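Winter clothes are coming out of the spare room tubs before October is over. Doing it on the bed so I can see what I own.

Red one first. It takes up more room than anything else and it always ends up at the bottom of the pile.
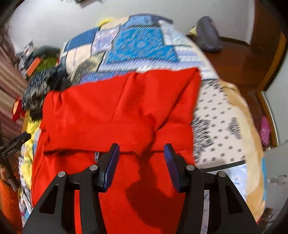
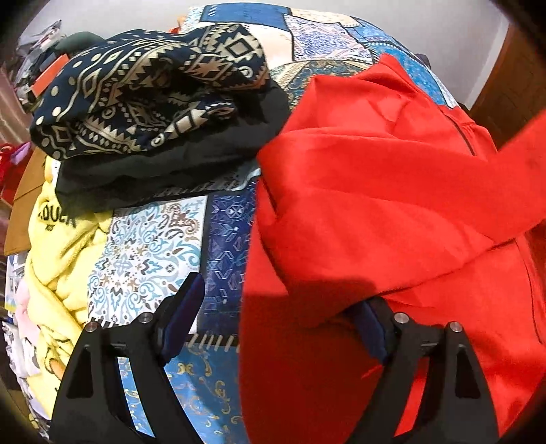 Red fleece on the patchwork cover, both pics. The yellow fluffy one is in the second.

Paula Buzatu asked how I fold the bulky stuff. Sleeves across, then in half, then roll from the bottom.

Kitchen scale says 297 grams for the thinnest jumper and nearly 300 for its twin. Weighing them for the parcel to Nabila.

Patterned things go in the top drawer. Black goes on the shelf. Back after tea to do socks.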